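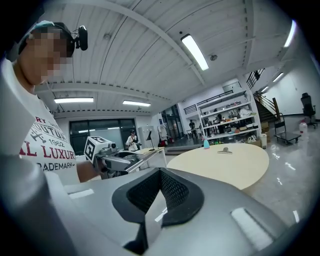
Inside the Bautista building, second floor

Tonden Local Newspaper Index
Progress report to the Notel Fund
Prepared by Yee-man Kwok, project lead
12/01/2018

Where we are

We have now indexed 3674 articles from the Tonden Weekly, and I'm so pleased to be able to send you that number! When we wrote the application we were still arguing over whether the early volumes could be read at all. They can. The paper is brown and the corners crumble a bit, but the type is sharp, and once your eye gets used to the narrow columns it goes quickly.

Your grant has covered the scanning of five bound volumes, the archive boxes for the loose issues, and the hours of our part-time indexer. Three volumes are fully done, meaning scanned, indexed and checked by a second reader. The other two are scanned and partly indexed. The unfinished ones are the fattest of the lot, with farm sale notices running over several pages in the spring issues, so please don't read them as nearly done just because the scanning is behind us.

What we are finding

The births and deaths are what people ask for first, and those are all in. But the real joy has been the small stuff. There is a long quarrel in the letters page over the ferry bell at Postano, which one side wanted rung in fog and the other side wanted melted down. It goes on through most of a winter, with the same writers signing under different pen names (one of them always misspells "nuisance," so he's easy to follow). We have given the bell its own subject heading.

We have also found school prize lists, with full names, for years in which the school's own records are missing. The school office has asked for copies and we have sent them.
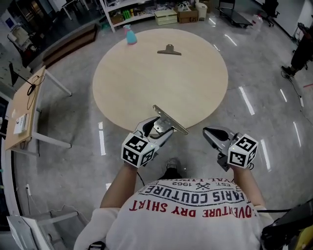
Names have been the slow part. The paper spelled families however the typesetter felt that week, and married women often appear only under a husband's initials. We enter the name exactly as printed and then add a second line with the usual spelling if we are sure of it. If we aren't sure, we leave the second line blank. This adds time to every entry, but searching is so much better for it that I would do it the same way again.

Changes to the plan

We asked for your agreement to move money from the microfilm line to the scanning line, and thank you for the quick answer. The microfilm reels turned out to have been shot from the same volumes we hold, with some pages skipped, so working from paper was the better choice.

The subject list has been cut down too. The first draft was far too detailed. "Livestock, strayed" and "Livestock, found" are now one heading, to everyone's relief, and "Weather" has swallowed floods, hail and the big snow.

The front covers of the third volume have come away from the binding. We have tied it with cotton tape and it is lying flat in its box. A bookbinder has looked at it and will send a price for the repair. That cost was not in the budget and we are not asking you to meet it.

Next steps

In January we start on the rest of the fourth volume, then the fifth. The search page will open to the public with the three finished volumes first, and later entries will be added in batches as they are checked. I would love to hear what you think of the layout before it opens, especially the way the results are sorted. Right now they come up by date, oldest first, and our second reader would like newest first.

Receipts for the scanning and the archive boxes are attached, along with the timesheets and the revised subject list.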